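Luris supplies everyday tableware and table linens to rental apartments, staff kitchens and small guesthouses. The company was set up in Josstead by Malou Vestergaard and Preben Overgaard, and the stockroom and office are still at the same address.

The catalog lists 1,361 items. Bowls and plates are the largest group, followed by jugs, kettles and cloths. Pieces are sold singly, with a minimum order of 100 pieces for trade accounts. Mixed sets are permitted – most customers replace what has been broken and keep the rest.

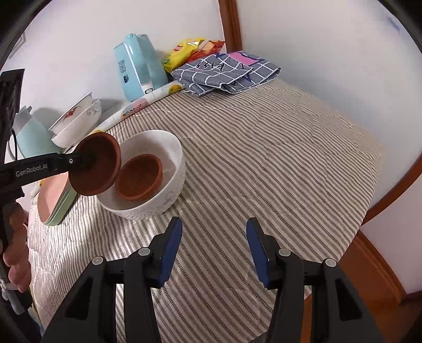
Each new bowl or plate is assessed for stacking before it is listed. Hrefna Eskildsen, who runs product selection, records the rim diameter, foot diameter, nested height and weight. A piece that rocks when nested in the next size up is returned to the supplier. Patterned and plain ranges are assessed together, as they are normally stored together. Dark glazes are checked separately for scratching from unglazed foot rings.

Tablecloths are measured flat, washed at the temperature on the label and measured again. Shrinkage is stated on the product sheet as a percentage of length and width. Striped cloths are cut parallel to the stripe, and the hem allowance is the same on all four sides.
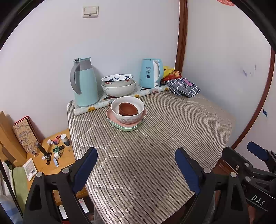
Storage advice is included with every trade order. Plates go at the bottom, wide bowls next, small bowls last. Jugs and kettles should stand upright with the lid closed, away from the shelf edge. Rolled table coverings keep best lying flat.

Ostap Lytvynenko manages the stockroom and returns. Jintana Suksawat handles trade accounts, including the Stilstead and Dalsgaard delivery routes. Replacement pieces for discontinued ranges are held until stock runs out.

We use cookies to improve your visit. Accept all | Manage settings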